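Foro de mobiliario y puesto de trabajo > Mesas y cableado
Tema: Pasacables redondo en mesa blanca, ¿delante o detrás?

vostuvel_1743
11 dic 2020
Tengo dos mesas blancas con estructura gris. La principal lleva el pasacables metálico en una esquina delantera del tablero. La toma queda en la pared de la derecha, con un cable blanco que baja al aparato de la caja de madera.

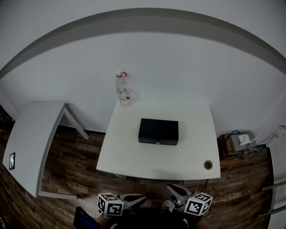 Mi duda es si giro la mesa 180 grados para dejar el pasacables junto a la pared o si perforo otro atrás. Encima solo suelo tener una caja negra con cierre y el agua.

karkico
Gírala. Perforar un tablero de melamina sin fresa decente levanta el canto.

stefanec_m
No estoy de acuerdo. Con el orificio delante a la derecha, al girar queda detrás a la izquierda, en el lado contrario a la toma. Necesitarás más cable.

karkico
Una bandeja Wirkero de 1000 mm bajo el tablero lo resuelve.

stefanec_m
Si la estructura lleva travesaño, mide antes. En la mía chocaba y tuve que devolverla en noviembre.

vostuvel_1743
La otra mesa tiene travesaño abajo, no molesta. ¿Y poner una regleta en el tablero en vez de dejar el aparato en la caja?

karkico
Sí, atornillada por debajo, a 300 mm del borde. El adaptador, fuera del suelo.

stefanec_m
Eso sí. Pero comprueba el grosor del tablero antes de elegir tornillo.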